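Sleeping in the daytime: a talk with Chutima Petchrat

Chutima Petchrat has worked night shifts at the Goodwin bakery in Jilbridge for 12 years. When I ask how she sleeps, she laughs. "Badly, for the first 3 years," she says. "I thought the body would learn alone. Mine did not want to learn."

She comes home at seven in the morning, when her neighbours start their cars. First she eats rice soup, then she closes the curtains and puts the telephone in the kitchen. "If it is near me, I look at it - everybody does."

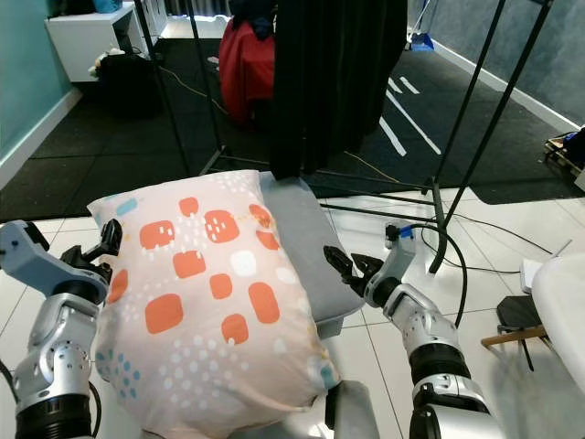
A pink pillowcase with orange-red squares.

Her husband, Thongchai Wiriya, works in the day, so they meet mostly at supper. He was against the thick curtains, she tells me, and they cost over 600 pounds for the whole flat. "Now he sleeps until ten on his free days. He does not complain any more."

I wanted to know about coffee. She drinks one cup at midnight and no more after it.
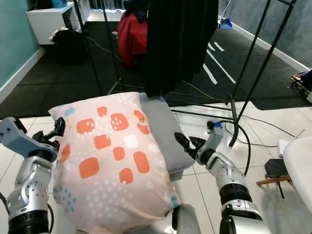
The patterned pillowcase again, on grey.

In March she was offered a place on the morning team. She thought about it for a week and refused. "At night the bakery is calm and we have the radio. I like to see the first bread come out," she says. "But ask me again in winter, when I have not seen the sun."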